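Pantry & Kitchen > Storage > Snacks

Where do you all keep the kids' snacks?

Muvotton_mom
We moved in March and our new kitchen has zero pantry. Everything individually wrapped ends up on the table, and by Friday I can't tell what's been eaten and what's just empty wrappers. I'd like to spend $60 at most. Drawer, shelf, bins on the door? 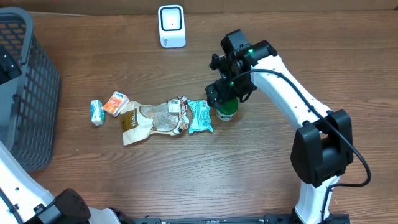 Rosiser
Drawer! We did the bottom one by the fridge, no dividers, just dump it all in. My only rule is three things a day, and it works maybe half the time (grandparents don't count, apparently).

Cheng_kitchen
I'd skip the drawer, mine turned into crumbs within a week. Get a plastic basket with holes in the sides so you can see when it's getting low, and fill it once, on shopping day. When it's empty, it's empty! I also quit buying the giant variety boxes, because they always eat the good ones first and leave me 400 raisins.

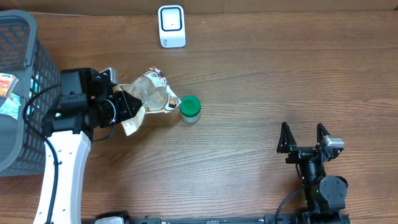

Snack packs in a gray basket

For the empties, put a little trash can right next to wherever they eat. Mine walk past the big one like it's invisible.

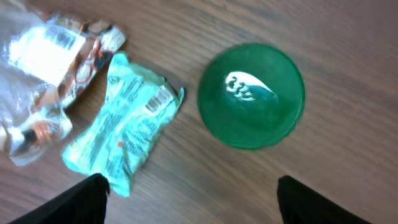
Wrappers and a green lid on the table

Last updated: February 20, 2019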